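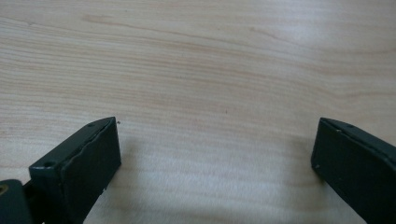
Tabletop, pale wood, wavy grain. Brighter toward the upper right.

Notebook, finishing room, February

Oil and soap finish on light wood, continued from the previous pages.

Started 8:20. The room was cold again, the thermometer by the door showed 18 only after the heater was on for an hour. I did not open any can before that. Last time I was impatient and the oil was thick like honey, and I spent the afternoon removing it with a rag.

The question for this week is still the same one. Verna Haverford wants a finish for the Vamgate reading tables which does not make the wood yellow. She has accepted that it will not be as strong as lacquer. She has not accepted any of my samples so far. Her words on the phone were "still too much like toast", and I wrote them on the back of sample C so that I remember what to avoid.

Samples today, all from the same board, all sanded to the same grit by Hooman before lunch:

A – bare, control. Stays in the drawer in paper.
B – soap flakes in water, three coats.
C – old oil recipe, the toast one, kept for comparison.
D – oil with a little white pigment, wiped off after 10 minutes.
E – same as D, but a soap coat over it on the next day.
F – the Lonel wax, as it came from the tin.

For soap I used 50 grams of flakes to one liter of hot water, stirred and left overnight with a lid. In the morning it was a soft jelly. Niloufar says her grandmother made it thinner and used more coats. I would like to try this, but with a separate board, otherwise I will have too many letters and I will mix them.

D was difficult. The pigment goes to the bottom of the jar very quickly, so one must stir before each dip of the cloth. I forgot it one time, on the left half of the board, and now this half is more clear than the other one. I marked the place with pencil on the edge. Not a wasted board, because one can see both versions side by side, but I should not show it to Verna as the real D. Will make D2.

Also in D the pigment stays in the darker lines of the grain if I wipe along them. If I wipe across first and then along, it is more even. Hooman did not believe me, so we did a small offcut together and he agrees now, or he agrees that there is a difference. He prefers the look with more lines. I wrote down both opinions.

F smells strong. The surface is nice to the hand on the same day, but water drops left rings in the test of this morning. Rings were gone after light rubbing with the green pad, and then the wax was gone too. I think F is not for a table where people put cups.

Water test, how I do it, for whoever continues when I am away: one spoon of tap water on the surface, glass upside down over it, wait until after the tea break, wipe with paper, look from low angle against the window. Write what you see before you talk with anybody. Then look again next morning, sometimes the mark comes back or goes away in the night.

Results so far:
B – raised grain, can be felt with the nail, no color change.
C – no mark.
D – very weak mark on the clear half, nothing on the other half. I do not understand this yet.
E – not ready.
F – rings, see before.

For B the raised grain is expected. The old instructions from Zukside say to sand lightly after the first coat and not after the last. I had sanded after the second. Will repeat it properly.

14:40 – Roya Jafarzadeh came with the offer for the boards. It is 178 per batch including cutting, a bit higher than before, and delivery is from the Vahidi yard. She asks for an answer before the end of the month. I told her we take one batch for sure. The second depends on Verna.

Rags: please spread them flat on the metal rail outside, single layer, never in a ball in the bin. I found two in the bin behind the sink today. I will not ask who. Oil rags can heat by themselves and start a fire, this is not a story to scare apprentices.

To do:
Make D2, stir each time.
Soap coat on E tomorrow, first thing.
Thin soap on new board, Niloufar's way. Call it G.
Ask Saeed Alipour if the small lamp can be borrowed for the yellowing test. I want one half of every sample covered with foil and the other half under the lamp until the end of the month.
Order more lint-free cloth. The blue one leaves fibers.
Label the jars on the lid AND on the side – lids were swapped again.

17:05 – looked once more at D before leaving. In the evening light the two halves are almost the same, but under the ceiling lamp the clear half is warmer. Must ask Verna which lamps they will have in the reading room.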